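家事ロボ・現場ロボ雑談 その2
スレッド:結局いま機械に雑用まかせられるの?

1 名前:ネジ山
工場勤め。5人の小さい職場。社長が展示会から帰ってきて「組付けはもうロボでいける」と言い出した。
正直むりだと思ってる。みんなの意見きかせて

2 名前:pelkonen_fan
何の組付けかによる

3 名前:ネジ山
小物。ベースプレートにブロック載せてく系。トレイから部品とって、向き合わせて、はめる。人がやれば一個2分

4 名前:洗濯物たたみ隊
家の話だけど、タオルならもうたためるでしょ。動画いっぱいある

5 名前:gimstead
>>4
あれ早送り。右下に小さく倍速って書いてある。等速でみると泣くぞ

6 名前:洗濯物たたみ隊
>>5
遅くてもいいじゃん、寝てる間にやってくれれば。食洗機だって人より遅いけど誰も文句いわない

7 名前:gimstead
食洗機は途中で皿落とさない

8 名前:しずか
うちの大学の授業でちょうど組付けのシミュやってる。Pelkonenっていう学内のソフト。先週の課題の画面はっとく
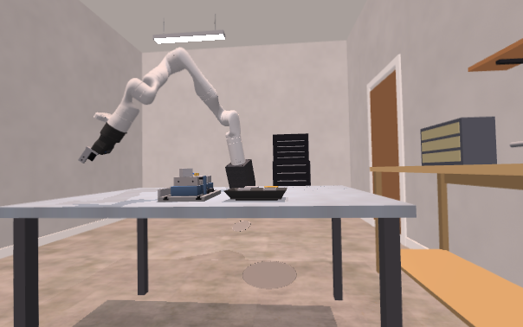

課題セルのシミュ画面。左が組付け対象、その右の黒いのが部品トレイ。グリッパはまだ何にも触れてない

9 名前:しずか
この状態から部品つかんで載せるまでが課題。14回やって成功5回だった。つかむのはまあいける、はめるところで引っかかる

10 名前:ネジ山
>>9
おお、うちの作業にかなり近い。5/14かあ…

11 名前:pelkonen_fan
その成功率は学生の課題だからでしょ。ちゃんと調整すれば全然上がる。シミュで70%超えてから文句いおう

12 名前:gimstead
シミュで70%なら実機はもっと下がるよ。部品のバリとか油とか、画面の中にないからな

13 名前:pelkonen_fan
>>12
いつの話してんの。摩擦も寸法のばらつきも振って学習させるのが今は普通

14 名前:gimstead
普通ってどこの普通だよ。うちの現場でそれやれる人ゼロだが

15 名前:しずか
ばらつかせるのは次の課題でやる予定。ただトレイが浅いから、端に寄った部品は指がふちに当たりそうで今からこわい

16 名前:ネジ山
あーそれ人でもある。浅いトレイ、端のやつ爪でカリカリやって取るw

17 名前:もと保全
横からすまん。保全を長くやってた者だが、トレイやめて部品を決まった向きで並べる治具つくれば話はだいぶ変わるぞ。カメラもいらんかもしれん。ロボを賢くする前に置き方をきめる、昔からそう

18 名前:洗濯物たたみ隊
でもそれ並べるの人じゃないの?

19 名前:もと保全
>>18
パーツフィーダ。まあ品種が多いと金かかるが

20 名前:ネジ山
品種多いんだよなあ。月でころころ変わる。7月なんか毎回段取り替えしてた

21 名前:もと保全
それなら人がいい。そのロット数でロボは元とれん

22 名前:pelkonen_fan
いや多品種だからこそ学習系のアームでしょ。専用機のほうが先に詰む

23 名前:gimstead
詰んだとき誰が直すの。夜8時に止まって、メーカーつながらなくて、結局手で組む未来がみえる

24 名前:洗濯物たたみ隊
みんな現場の話ばっかりで家の話に戻れない件。うちは床の掃除だけ機械で、あとは全部手。靴下の裏返しなおすやつ早くほしい

25 名前:しずか
靴下のほうが組付けよりむずかしいと思います。ブロックは曲がらないので

26 名前:洗濯物たたみ隊
えーそうなの、、、

27 名前:ネジ山
社長には「1品種だけ、治具つきで試す」で話してみるわ。ネジ締めだけとかでもいいし。全部まかせるのは反対と言っとく

28 名前:pelkonen_fan
試すならはめ込みの工程いれといてよ。ネジ締めだけだと今さら感ある

29 名前:gimstead
>>28
今さらでいいんだよ、動くんだから

30 名前:もと保全
見積もりとるとき、グリッパの爪は別売のことあるから確認な。あと安全柵の場所。狭い職場だとこれで話が終わったりする

31 名前:ネジ山
柵は考えてなかった!通路つぶれるかも。明日メジャーもってって計ってくる

32 名前:しずか
次の課題の結果でたらまた書きにきます。端の部品とれるかどうかだけでも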